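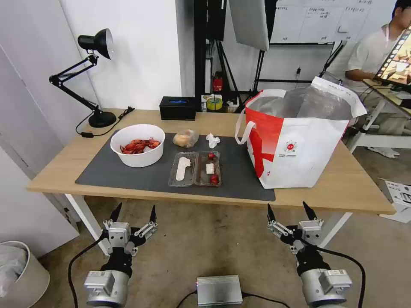

Desk Lunch Walk-Round, May
Carkeck shared workroom
Checked by: Shazia Naqvi
Copy to: Orest Yurchenko

Lamp cord kept clear of food and drink - NEEDS ATTENTION
The cord loops over the desktop, and I would dearly love to see it run down the back where a sleeve can't catch it. Orest, you offered clips last time, and I'm holding you to it!

Lamp shade pointed down, away from faces - OK

Shellfish in a proper bowl - OK
A lovely big bowl of crayfish, I must say. Please have a second dish ready for the shells, and remember that Kamran is allergic, so wipe the mat down well and wash hands before touching anything shared.

Cold food away no later than 20 minutes after eating - REMINDER
This goes for the cherry tomatoes and whatever else is in the clear container. Lids closed, please, and into the fridge on shelf 8.

Used tissues in the bin - NEEDS ATTENTION
There's a crumpled one on the desk. A small thing, I know, but it bothers the next person.

Insulated bag closed when not being unpacked - NEEDS ATTENTION
The red and white one is standing open. If there's still food in it, do close the top, and let it air out properly at home.

Floor behind the desk, around the tripod legs - RECHECK
I'll come by again with Junaid after lunch.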